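## 3. Bins, bags and the shared table

### 3.1 Setting

The study looks at how small household items end up in open storage bins, and how people later find them again. Most of the material comes from Flerkthorpe, an open-plan workplace where staff share tables, shelves and a snack supply. A smaller part comes from a second site in Riihimäki, where the same routines were followed in a break room. Hilkka Honkanen kept the records at Riihimäki and Oluf Hafstein kept them at Flerkthorpe.

Shared tables differ from kitchen counters in one respect that matters here. A kitchen counter usually has an owner, or at least a household, and items left on it are put away according to a known order. On a shared table the order has to be made visible. At Flerkthorpe this was done with open plastic bins in different colors, one to a table. The staff had used paper labels before the bins, but the labels curled and fell off, and by December most of them were gone.

### 3.2 Items

We sorted the items into 2 groups. Stiff items keep their outline when set down: cups, tape rolls, boxes, small tools. Soft items take their outline from whatever is under or around them: cloths, gloves, pouches, bags of chips and similar snacks. The split follows Zerkell, the sorting guide already in use at both sites, with one change. Zerkell puts sealed snack bags with boxes on the grounds that both are packages. We moved them to the soft group. A sealed bag slides and crumples, and people stand it up, lay it flat or push it down a gap in ways they never do with a box.

The records hold 1389 put-away events. An event starts when an item is on the table next to a bin and ends when the item is inside a bin, on a shelf, or has been left where it was for the rest of the working day. Leaving an item counts as an outcome. We had planned for 3000 events, but the Riihimäki break room was closed for part of the period and the target was dropped.

### 3.3 Bin walls and what can be seen through them

Three kinds of bin wall were in use: solid, mesh and translucent. The translucent ones turned out to be the hardest to describe in the coding sheet. From directly over the bin, everything inside is in plain view. From the side, at table height, an item close to the wall shows as a dark or light patch with a soft outline. The coder can say that something is in the bin and often where it lies, but not always what it is. Figure 1 is a side view of this kind. The turquoise bin has something dark near the bottom, and the snack bag lies flat on the mat to its right.

For side views we therefore used two entries in place of one. The first records whether the bin is holding anything. The second records the kind of item, and may be left blank. Blank entries were not filled in later from memory, even when the coder had been present. Early in the work Hafstein and Honkanen each coded the same set of side views, and they differed mainly in how ready they were to name a shape seen through a wall. After the rule on blanks was written down, they coded a new set and the differences were small enough to settle by talking them through.

Bin height also matters. A person seated at the table sees the near wall first and has to lean or stand to look in. Several people at Flerkthorpe told us they put snacks beside the bin on purpose, so that others would notice them. This complicates the count of items left out, and we return to it in Section 5.

### 3.4 Table surface

The tables were fitted with textured mats before the study began. Bags moved less on the mats than on bare wood, and stiff items were less likely to be knocked toward the edge. We did not vary the surface, so no claim is made about its effect on how often things were put away. Mats were shaken out at the end of the day and laid back in the same position.

**Figure 1.** Side view of a translucent storage bin on a matted table, with a snack bag lying beside it.

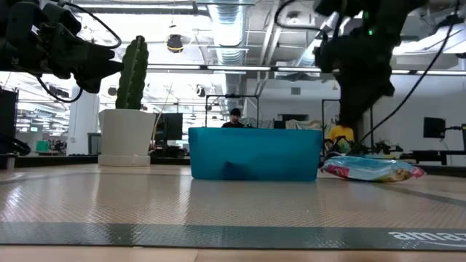

## 4. Coding procedure

Each event was given one line in the Zillura log, with the item group, the bin wall type, the viewing side and the outcome. Lines were entered in the order in which the events began. Where two items were put away together, each received its own line and the lines were joined by a shared mark.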